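Stamping Without the Mess – project report, Flolside study group

I picked ink stamping for my project as it looked easy, and I was wrong within an afternoon! The idea was to find a cheap way of stamping paper in red with small wooden blocks, and to see how much colour ends up on the table instead. I'd put 12 sheets aside for the first round.
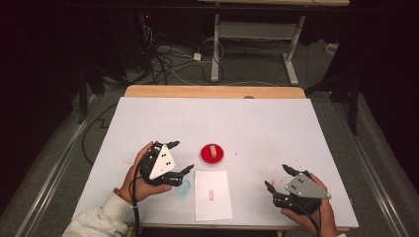
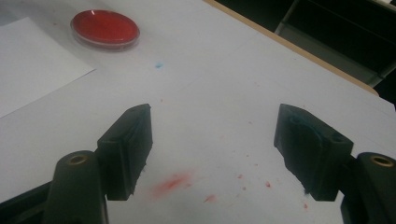
Red specks get everywhere, and they travel further than I'd planned for. A reader from Villen wrote in after my first draft to say that a shallow dish holds far too much colour for a small block, and that a bit of felt in the bottom would stop it flooding the edges. I tried felt in March (70 pence a square, from Lockyer) and the prints did come out sharper, though the corners still went blotchy if I pressed hard.

Paper mattered more than I'd guessed. The thin stuff let the red soak through, so I moved to a heavier pad and kept the thin sheets for practice – mostly for getting the pressure even. I still haven't found a good way of cleaning the board, and the blue marks are the worst of the lot.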